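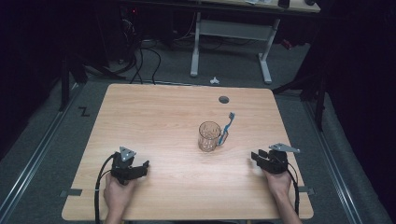
Plistoston, April

5 min read

Section 4. Setting up the Gredeck under-sink water filter

Read the whole section before you start. The filter fits on the cold water line only. You need an adjustable wrench, a bucket, a towel and the parts bag marked 2124.

4.1 Before you begin

1. Clear out the cabinet under the sink. Put down the towel and set the bucket under the shutoff valve.
2. Turn the cold water shutoff valve clockwise until it stops.
3. Open the cold faucet and let the line drain. Leave the faucet open.

Caution: If the shutoff valve is stiff, do not force it with the wrench. Close the main valve to the house and have the shutoff replaced first.

4.2 Mounting the bracket

1. Hold the bracket against the side wall of the cabinet, with the arrow pointing up. Leave at least 4 inches of clear space below the housing so the cartridge can be taken out later.
2. Mark the screw holes with a pencil.
3. Drive in the 2 long screws from the parts bag and check that the bracket sits flat.

Note: On thin cabinet walls, use the short screws and the backing plate. Otis Hutchins in the Lirkthorpe workshop also fits the plate on older cabinets where the wall has gone soft.

4.3 Connecting the hoses

1. Disconnect the faucet supply hose from the shutoff valve. Some water will run out into the bucket.
2. Attach the blue-tagged hose to the valve and to the port marked IN.
3. Connect the faucet supply hose to the port marked OUT. Tighten by hand, then a quarter turn with the wrench.
4. Check that neither hose is kinked or rubbing on the drain pipe.

Caution: Do not connect the filter to the hot line. Water above 100 °F will damage the cartridge seal. Do not use thread tape on the plastic ports – the rubber washers make the seal.

4.4 Fitting the cartridge and flushing

1. Remove the wrapper and the end cap from the cartridge.
2. Push the cartridge up into the housing and turn it to the right until it clicks.
3. Open the shutoff valve slowly. The faucet will spit air at first.
4. Let the water run for 4 minutes. Gray or cloudy water is normal during the first flush. Do not drink it or brush your teeth with it.
5. Close the faucet and feel each joint with a dry paper towel. Check again after an hour.

Note: If a joint weeps, close the valve, undo the nut and look at the washer before tightening further. Most leaks come from a washer that has slipped sideways.

Replacement cartridges are sold through Garg. Parts questions go to Archana Pant at the Plistoston service desk.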